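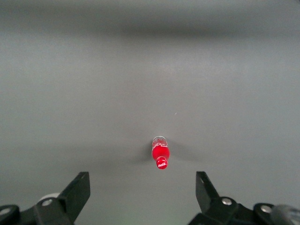 From: Aslı Duman
To: prikine-users
Date: 18 October 2023
Subject: Re: [prikine-users] Fingers reopen mid-lift after a soft stop

Replies inline. The short version is that Volkan was right about the hold current and I was wrong about the bus, and there is a second fault behind the first one which I consider a safety matter. Please read the last part even if you don't run the bottle task.

Volkan Ertürk wrote:
> We see the same thing on the Skoveo cell. The arm descends, the
> fingers close, the lift starts, and if a soft stop comes in
> during the first part of the lift the gripper goes limp. The
> object drops. On resume the fingers drive to full open before the
> arm moves. We lost a bottle off the side of the bench that way
> and it rolled under the light curtain.
>
> Is this the CAN bus dropping frames, as Aslı suggested in her
> first message? Our error counters are at zero.

No. I put an analyzer on the bus for a full shift of picks and got no error frames. I withdraw that explanation.

> My guess is that the controller treats a soft stop during the
> lift as a stop during the approach, and clears the hold current.

Confirmed. The state flag that says "object held" is set by the grip check, and the grip check runs only after the lift has reached its first waypoint. Until then the controller still believes it is in approach. A soft stop in approach sets the finger current to zero, as the manual says it should. Between finger closure and the first waypoint there is a window of 300 ms in which the object is in the fingers and the controller does not know it.

Bülent logged 2,637 picks on our bench with the stop input wired to a signal generator. There were 56 drops. Every one falls inside that window. Outside it the hold current stays up and the fingers do what they should.

> Does it depend on the object? We only see it with the plastic
> bottles. The cartons have been fine.

The fault does not depend on the object, but the result does. The linkage has enough friction that the fingers do not spring apart when the current goes. They relax by a small amount. A carton with flat sides stays wedged. A bottle gripped on the curved part of the body slides down until the taper is between the fingers and then goes. If you have only ever run cartons you have probably had this fault and not seen it. Search your logs for HOLD_CLR followed by LIFT_RESUME with the same pick number.

> What should we do until there is a fix?

Three settings, in the task file:

stop_policy = hold_position
finger_idle_current = 50
grip_check_at = closure

The second value is in percent of the rated hold current. Do not go higher on the older Plesa drives. They have no thermal cutback, and Brunello Leone has already reported a motor cover that had gone soft.

The third setting closes the window. It costs some cycle time, as the arm now waits for the check before it starts up. On a bare closure with nothing between the fingers the check will fail and the pick is aborted, so expect more aborts than before if your vision offset is poor.

Now the second fault.

> On resume the fingers drive to full open before the arm moves.

This is separate, and the settings above do not cure it. After a soft stop the controller replays the last completed command for each axis. If the stop comes in before closure is marked complete, the last completed command for the fingers is the pre-grasp open. So on resume they open, at full speed, with no check on the position of the arm and with the resume lamp already green.

Perihan Tekin had a hand in the cell when it happened at Taşdemir. She was picking up a dropped bottle after a stop, and a coworker pressed resume from the pendant on the far side. The finger linkage caught her glove against the bench. She was not hurt. The glove was torn through at the thumb. The outer side of the linkage has pivot arms that fold outward as the fingers open, and the guard we all took off to get at the screws used to cover exactly that part.

Please do the following now:

- Refit the linkage guard. It clears the bench at all heights used in the stock tasks.
- Treat a soft stop as a stop for the product only. If anyone is going to reach in, use the hard stop and lock out the drive.
- Remove resume from the pendant if the pendant has no view of the fingers. The option is resume_source = panel.

I have sent both traces to the firmware maintainers and asked for the two faults to be tracked separately, so that a fix for the first does not close the second. I have no date from them.

Volkan, can you send me your task file and the log from the light curtain event? I would like to know whether the curtain tripped before or after the resume. Your message can be read either way.

Aslı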